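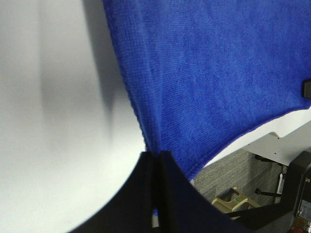
Does the grasp planner need a full cloth model to pick a second corner? It needs a contour, a depth estimate along that contour, and a guess at which way the hem runs. The mesh state is only read later, by the fold planner, and can be a cycle or two stale without harm.

That is the short version of my reply to Sudheer. His message is quoted in part below, with my comments after each section.

Sudheer Poduval wrote:
> I have gistik built from the current branch and the Butine
> bridge running on the same machine. The first pick is fine.
> On the second pick the planner spends most of its budget in
> mesh_fit and then returns NO_CANDIDATE. Raising the budget
> helps a little. Should I be supplying a better prior for the
> mesh, or is the fit not meant to run at that stage?

It isn't meant to run at that stage. The default changed in March and the sample config was not updated with it, which is my fault. Set second_pick.source to contour and leave mesh_fit to the fold stage. With the old value the planner waits for a fit that has to explain the whole cloth, including everything folded behind the part the wrist camera sees, and it rejects all corners if the residual is over the threshold. For a hanging towel the residual will nearly always be over the threshold.

The contour path works on the segmented mask alone. It traces the outer boundary, drops any part within the gripper mask, and scores the remaining points on curvature and on hem response. A towel pinched at one point gives a long shallow curve on the free side and a bunched section close to the fingers. You want candidates from the first and none from the second. The gripper mask is dilated by 17 pixels to take care of this. If your fingers are wider than ours, raise it.

> Segmentation looks good against the bench but I get pieces
> of the floor joined to the towel when the wrist is low.
> The towel is blue and the carpet is grey so I did not
> expect this.

Check whether you are segmenting on colour only. Against a white surface a saturated towel separates cleanly at almost any setting, and people tune there and stop. Once the wrist tilts so that the floor comes in beyond the lower edge of the cloth, you have carpet texture, whatever is sitting on the carpet, and dark parts of the other hardware all competing at similar depths in the disparity image. The join is usually made in the smoothing step, after segmentation, when the depth hole along the hem is filled from the far side.

Two things to try:

seg.fill_holes = near_only
seg.min_depth_step = 80

The second value is in millimetres. It tells the filter that any jump larger than that is a boundary and must not be bridged. For a bench at ordinary height the floor is well past it. Soft shadows on the white surface can still pull the mask outwards if your exposure is on auto, so lock exposure before the first pick and leave it locked until the cloth is down.

> Last question. The finger state reports CLOSED whether or
> not there is cloth between the fingers. Is there a grasp
> check in gistik or do I write my own?

There is one, but it is off by default as it depends on the camera mount. Look for grasp_check in the Brennan driver config. It takes a narrow strip along the seam where the two fingers meet and compares it with the cloth model from the segmenter. Thin fabric closes to nearly the same finger position as no fabric, so position alone won't tell you. Motor current is no better on our fingers.

The strip check takes the median of the last five frames. On our logs it agreed with the hand labels in 62 of the 100 dark-cloth grasps, which is poor, and in all of the blue ones. Dark cloth against black fingers is the weak case and I don't have a fix. A strip of light tape inside the finger rim improves it, if you can live with retaping.

I would also ask you to send the planner log with timestamps, not only the final status. NO_CANDIDATE is raised in three places and the log says which. The one in candidate_filter.cpp has a separate problem - it discards any point that falls outside the other arm's reach map before the transform to the shared base frame is applied. If the two arms were calibrated on different days this can throw away good corners on one side only. A patch is in my tree and I will push it once the regression set has run through.

Config questions can stay on this list. For anything touching the Gisolport transport layer, please open a ticket so that it is attached to a build number.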